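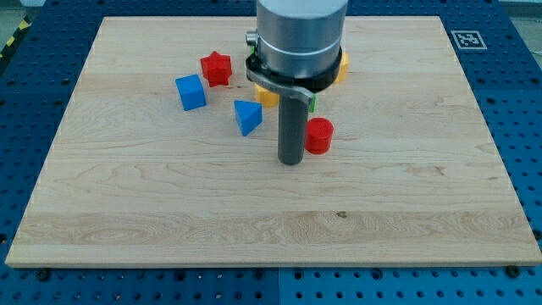
I've been putting off this post for weeks, mostly because gathering examples for a learning system makes for slow stories. You push, you log, you push again. Our arm has one finger, just a dark gray rod, and every example is a shove at something on the maple board. The blocks are the shape-sorter kind, and I've grown weirdly fond of the red star, which drives Sun-ja Baek up the wall (she's a cube person). The near half of the board was bare when we started a batch, so there was plenty of room to shove things into!

Our goal for April was 200 good pushes in a day. We hit it once. Most days something eats the afternoon – a bad calibration, a block over the side, or me forgetting to start the logger, which cost us 15 perfectly nice examples and one apology lunch.

Jae-hoon Seok wants more variety and he's right. Our first model, Palo, learned to shove cubes beautifully and had no clue about anything round. So now we reshuffle every 20 pushes, and I type a short note with each one, like "push the red cylinder toward the star." I try to write them the way I'd say them out loud, typos and all.

Next up is training Borico on the whole pile. I'll post the numbers, even if they're ugly.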